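Working group on simulated manipulation tasks, minutes of the April meeting

Present: task authors, evaluation, asset library, lab operations. Ellum joined by phone from item 2. Apologies received from Cesesow.

**1. Previous minutes**

Accepted with one correction. Under "reset procedure," the text should read "before each episode," as agreed at the time, and not "before each session."

**2. Scene composition rules (draft 3)**

Skudier presented the draft. The rules cover tabletop scenes used for pick, place and regrasp tasks with a single arm and a two-finger gripper. Changes from the previous draft:

- Clutter is to be drawn from mixed categories. Kitchenware only is no longer accepted for the general set.
- At least one transparent or translucent object must be on the table in every scene of the general set.
- The task object must be reachable from above without first moving another object, unless the task text says otherwise.
- Background furniture may vary freely but must not touch the table.

Evaluation asked whether "reachable from above" is tested with the fingers open or closed. Skudier: open, at the full width used on approach. The clearance check is run once at scene load and again after objects have settled. A scene that passes the first check and fails the second is dropped and not repaired by hand.

Gudeta asked that the second check be logged separately. At present both write to the same field and the cause of a rejection has to be worked out from timestamps. Agreed. Skudier to split the field.

The rule on approach to bottles and other narrow-necked objects was then taken. The draft says that the gripper is to be centered over the mouth with the fingers spread to either side before any downward motion begins. Lateral correction is allowed above the object and not after the fingertips pass the rim.
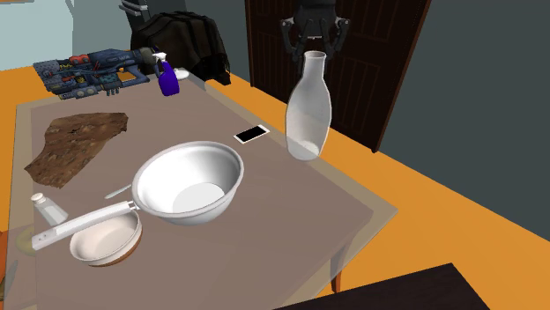
Ellum disagreed with the last part and said a ban on lateral correction below the rim is too strict for simulation, where contact costs nothing, and that it would throw out episodes that are perfectly usable for training. Ellum would prefer a limit on contact force, with lateral motion left open.

Skudier replied that the same rules are meant to carry over to the physical cells, where tipping a glass bottle stops work until the cell has been cleaned. Two sets of rules had been tried before and the physical cells ended up following the wrong one. Lab operations supported this.

A compromise was reached. The ban stays in the main text. A separate tag, "relaxed approach," will be added for simulation-only episodes, and anything carrying the tag is excluded from transfer tests. Ellum accepted this on condition that the tag is set by the recorder and not typed in by the operator.

**3. Object naming**

The asset library reported 3947 objects in the current release, of which 303 have no approved name. Most of these are tools and containers imported with the supplier's part code as the only label. Task text generated from such labels cannot be read by a person.

Decided:

- An object without an approved name may appear as clutter but may not be the task object.
- Names are to be plain nouns with one qualifier at most ("spray bottle," "mixing bowl").
- Color is not part of the name. Where two objects in a scene share a name, the task text adds color at generation time.

Gudeta noted that color is unreliable for clear and frosted materials, where it changes with the lighting. For these, position relative to a named neighbor is to be used. The wording will go into draft 4.

**4. Scale check**

Several imported objects are out of proportion to the rest of the library. Evaluation proposed comparing each object's bounding box with a range stored for its category. Objects outside the range would be held for manual review. No objection. Ranges for the kitchen and tool categories are to be ready first. The question of deformable objects was deferred.

**5. Stop conditions**

The present rule ends an episode when any object leaves the table. Task authors asked that this apply only to the task object. Lab operations objected: on the physical cells a fallen object is a hazard whichever one it is. Left as it stands. Task authors may submit a written proposal.

**6. Actions**

- Skudier: split the clearance log field; circulate draft 4.
- Ellum: specify the "relaxed approach" tag and its recorder setting.
- Gudeta: wording for clear and frosted objects.
- Asset library: approved names for unnamed tools, then containers.
- Evaluation: category size ranges.
- Cesesow: confirm that the physical cells can read the new log format.

**7. Any other business**

The simulation servers will be down on Saturday for a storage change. Jobs still in the queue at that point will need to be resubmitted.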